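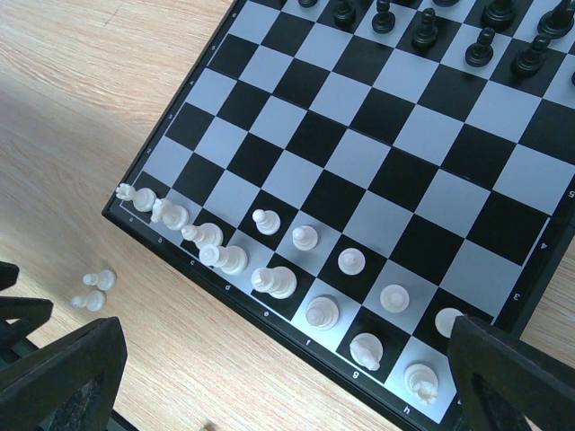
White's side of our board, with the letters a to h along the bottom edge and two pawns still on the table.

Chess pieces that won't stay up, and is our board the right way round?

Posted by Biruvwood on 10/10/25

Hello all, I hope this is the right corner of the site for this, as it's partly a games thing and partly a keeping-things-tidy thing. We have a small club that meets in the back of the library in Palbridge, mostly beginners and a few children, and I seem to have become the person who sets out the boards before everyone arrives. I don't mind at all, I rather like it, but I'm slow and I'm forever knocking things over. You can see from my picture the sort of state I get into: a few of the white ones lying flat on the back row, including the knight over by the a file, and a couple of pawns that haven't even made it on to the board yet. The pieces are plastic and very light, and one nudge of a sleeve sends half a row down.

So, two things. Is there a sensible order for setting up that means you aren't reaching across pieces you've already stood up? And is there anything cheap I can do to make them steadier? We have 11 sets all the same and not a lot of money, so I can't go out and buy nice heavy ones (much as I'd love to).

Oh, and a third thing, sorry. I always have to stop and think about which way round the queen goes. I know there is a rule and I know I've been told it.

Tarine

What a lovely job to have, I did the same for a school club for years and I miss it! I'll take your last bit first as it's the quickest. The queen goes on her own colour, so the white queen stands on a light square and the black queen on a dark one. On a board with letters, that puts both queens on the d file and both kings on e, facing each other. You'll want a light square in the right-hand corner nearest each player as well. If yours has letters printed along the edge then White sits at the side with the a on their left and the h on their right, so you can just go by that and never think about it again. Looking at your photo, the tall one I take to be the queen is on the queen's side of what looks like the king, so you've got there already.

As for the order, I always start with the back row and work from the outside in. Rooks in the corners, then knights, then bishops, then queen, then king. Pawns go in last, in front. I know some people like to do the pawns first, but then you're dangling your cuffs over them while you fiddle with the big pieces, and down they all go. Stand on White's side to do White and then walk round the table to do Black. It sounds like more work and it does add up over a whole room, but leaning across is where most of my disasters happened. Roll your sleeves up too, especially in a cardigan.

With the children I used to make setting up part of the evening. Each pair got a bag and a board, and they were far quicker at it than I was by May. It's worth a try if yours are old enough, and then you can put the kettle on.

Ortuño

You need weighted pieces. Light ones are always falling over. We got through a couple of light sets before we gave up on them.

Palbridge Parlour Games

I think the poster above is right in the long run but you can do a fair bit with what you've got. Turn one of your pieces over and have a look at the base. A lot of the cheaper plastic sets are hollow underneath, and if yours are, you can put a steel washer or two up inside with a blob of ordinary glue and then stick a felt disc over the bottom. Use a size that sits well inside the rim or the piece will rock, and that's worse than when you started. I bought a box of 200 washers for our own sets and it went further than I expected, though it won't see you through all of yours. Try it on one set first, kings, queens and bishops to begin with as they're the tall ones, and leave it overnight to dry on its side so the glue doesn't run down to the felt.

If the bases turn out to be solid then felt alone still helps on a slippery board. And do check the table is level! We had a wobbly leg at one end for months and blamed the bishops.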